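Semple community help > Perception and tracking

Marker cube pose flips when the handheld gripper is tilted

Asked 24 Apr 2020

Hi all! I'm having a great time with Semple so far, we went from nothing to replaying our first pick on the arm in under two weeks. Now I'm stuck on one thing and would love some help.

We record demos with two handheld grippers, one per hand, each with a cube of square fiducial markers near the handle. A camera on the head of the person doing the task sees both cubes, and Nonotbridge turns the detections into a 6D pose per hand. Most of the time the tracks are gorgeous. Then, when a hand tilts so that one face of the cube is nearly square to the camera, the orientation snaps over to a mirrored version for a few frames and snaps back. Position hardly moves. The planner downstream sees a wrist that spins almost 20 degrees in one frame and throws the whole demo out.
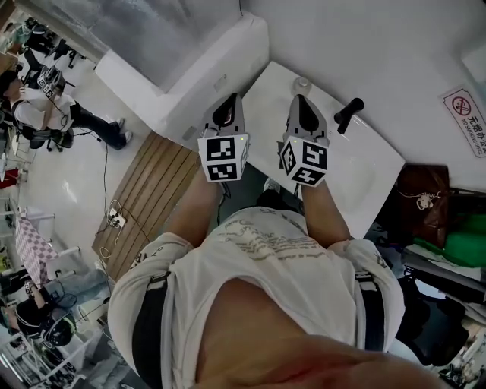
I already tried a low-pass filter on the rotation and it only smears the jump over more frames. Lowering the speed limit check in the planner lets the demo through, but then the arm does a horrible little twitch at exactly that spot. Detector is on defaults, intrinsics were calibrated in November. Camera exposure is on auto. Is this a known thing, and should I fix it in detection or afterwards?

3 replies

Reply 1 (accepted)

Very known, and very fixable! You're hitting the planar pose ambiguity. A single flat square seen nearly head-on has two poses that reproject almost equally well, and noise in the corners decides which one wins. Filtering can't help because both answers look perfectly confident.

The nice part is that you have a cube. In the Nonotbridge config set pose_mode to rigid_body and give it the corner positions of all the faces in one cube frame. It then solves once over every visible corner, and as soon as a second face is even partly in view the ambiguity goes away.

For frames where only one face is visible, turn on keep_both. You get both candidate poses with their errors, and you pick the one closer in rotation to the previous good frame. If there's no good frame within the last 4, mark it missing and interpolate later. Don't guess.

Do measure your cubes before you type in the corners. Ours were off by a hair after printing, and the fit was worse than single markers until I fixed the numbers. After that we reran 970 old demos and only 17 were still rejected, which made my whole month.

Also check that left and right use different marker IDs. Sounds silly, but I've done it.

Reply 2

+1 to the above. I'd add: lock the exposure. Auto exposure on a head camera hunts every time you look from a white table to something dark, and the white parts of the markers bloom into the black, so your corners shift. Shorter exposure and more light. Noltarex has a script that plots reprojection error against time and you'll see the bad stretches right away, super handy.

Recalibrate too if anybody has touched the lens ring.

Reply 3

we just switched to Sustis and let it fuse an IMU, no more flips. more setup though and you have to sync the clocks

Comment from asker

rigid_body did it!! Well, nearly all of it, keep_both took care of the rest. And yes, my cube size was wrong in the config, I'd put in the outer edge of the cube where it wanted the black square. The twitch is gone on replay. Exposure is next on my list. Is there a way to have keep_both run backwards through the file as well, for demos that start on an ambiguous frame?

Reply 1, comment

Yep, --reverse on the smoother. Run forward first, then reverse, and keep whichever has the lower total error.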